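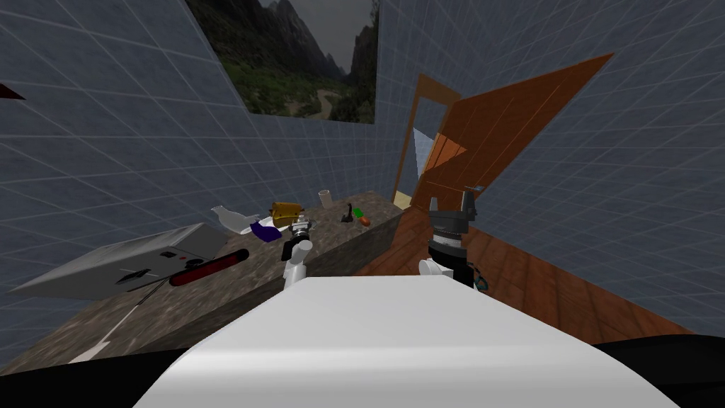

Robotics & Automation | Features

Search this site Go

4,000 kitchens and not one dirty dish

May 28, 2026

Olthorpe wants a robot that can tidy a kitchen counter, and it has decided that the quickest way to get one is to build kitchens that don't exist. Its Womow project has collected 4,000 practice runs in simulation, each one a two-armed machine being steered through a chore while software records every joint angle. The learning system is then asked to copy what it saw.

The pitch is easy to like. Virtual cups cost nothing to drop. A carrot can be moved, a cloth crumpled another way, the stone on the counter swapped for a different pattern, and you have a new example before lunch.

I have my doubts about what those examples are worth. Of the 4,000 runs, 2,000 are copies of earlier ones with the objects shuffled by a tool called Widen. Another chunk was thrown out. What the system trained on last November came to 1,163 runs, a number I found in a footnote.

Cloth is the hard part. Simulated fabric tends to fold the way its equations like, and a real dishcloth that has sat in a sink does something else. Grube, the firm testing the results on physical arms, has done up to 200 trials and hasn't published a success rate. When I asked for one I was sent a video. It was a nice video – sped up, with music.

Olthorpe says more data will close the gap. Maybe so. I'd like to see the failures first.

Shares 200 | Comments 11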